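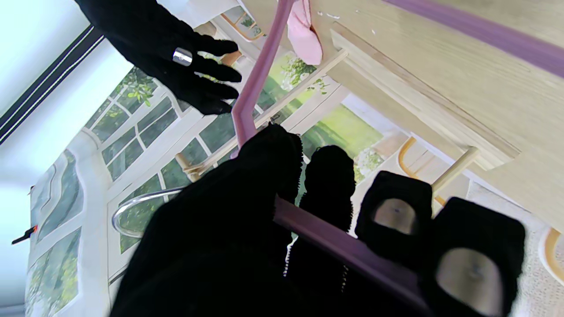
Table en bois clair vue par en dessous ; une épaisse traverse longe le bord du plateau.

Ceinture (mobilier)

La ceinture est, dans le vocabulaire de la menuiserie et de l'ébénisterie, l'ensemble des traverses horizontales placées sous le plateau d'une table, d'une console ou d'un bureau, et qui relient entre eux les pieds du meuble. On la rencontre aussi sur les sièges, où elle court sous l'assise, et sur certaines commodes. C'est une partie que l'on regarde peu, sauf lorsqu'on est enfant et que l'on joue sous la table, et à laquelle le meuble doit pourtant une bonne part de sa tenue.

Dénomination

Le mot est pris dans son sens le plus simple, celui de ce qui fait le tour. Les ateliers parlent volontiers de « traverse de ceinture » pour désigner chacune des pièces prise séparément, et de « ceinture » tout court pour le cadre assemblé. On distingue les traverses longues, ou longs pans, des traverses de bout, plus courtes, que l'usage familier appelle parfois les têtes. Il ne faut pas confondre la ceinture avec l'entretoise, pièce plus basse qui relie les pieds à mi-hauteur ou près du sol, ni avec l'emboîture, fixée au bout du plateau lui-même.

Rôle

La ceinture remplit d'abord un rôle de contreventement : elle maintient les pieds d'équerre et empêche la table de se balancer quand on s'y appuie de côté. Elle soutient ensuite le plateau sur sa longueur et limite le fléchissement, surtout lorsque celui-ci est mince ou que la table est longue. Elle sert enfin de support à tout ce qu'on peut vouloir loger sous un plateau - un tiroir, une tirette, les coulisses d'une rallonge - et c'est souvent pour faire place au tiroir que la traverse avant est réduite à deux lames étroites, posées l'une au-dessus de l'autre.

Sa hauteur est affaire de compromis. Une traverse haute donne de la raideur, mais elle prend de la place sur les genoux, et bien des tables anciennes, fort belles au demeurant, se révèlent malcommodes dès qu'on y installe une chaise un peu haute ou un fauteuil à accoudoirs.

Assemblages

L'assemblage traditionnel entre la ceinture et le pied est le tenon et mortaise, collé et quelquefois chevillé. Les deux tenons qui se rejoignent dans un même pied sont coupés en onglet à leur extrémité, de façon à gagner un peu de longueur de collage. Les fabrications courantes emploient plutôt des tourillons, ou bien une équerre de métal logée dans l'angle et serrée par un boulon, ce qui permet de démonter les pieds pour un déménagement.

La fixation du plateau demande davantage de soin. Le bois massif gonfle et se resserre en largeur au fil des saisons, et un plateau collé de toutes parts à sa ceinture finit souvent par se fendre. Les menuisiers le retiennent donc par des taquets glissés dans une rainure, par des boutons de bois ou par des vis placées dans des trous allongés. Le plateau reste tenu vers le bas, tout en gardant la liberté de bouger de quelques millimètres.

Formes et décor

La ceinture droite et nue est la plus répandue dans le mobilier rustique et dans le mobilier contemporain. Les styles français du XVIIIe siècle lui ont donné des contours plus variés, chantournés ou découpés en accolade, avec parfois une coquille sculptée au milieu de la traverse avant. Le mobilier d'inspiration Louis XVI revient à des lignes droites, volontiers ornées de cannelures ou de dés de raccordement au sommet des pieds.

Parmi les productions récentes, la table 919 de la maison Zollwood, fabriquée à Urnier, est connue des amateurs pour sa ceinture en retrait de 29 centimètres par rapport aux bouts du plateau, disposition qui dégage agréablement les places d'extrémité. Une première série de 300 exemplaires a été suivie d'une version plus courte, vendue sous le nom de Kidberg, dont les traverses sont simplement tourillonnées.

Entretien et réparation

Une table qui branle doit presque toujours son mal à un joint de ceinture décollé. La réparation consiste à ouvrir l'assemblage, à nettoyer l'ancienne colle, puis à recoller sous serre-joints en vérifiant les diagonales du cadre. Des taquets d'angle, collés et vissés à l'intérieur, peuvent renforcer l'ensemble.

Voir aussi

Entretoise
Piètement
Tenon et mortaise
Table à rallonges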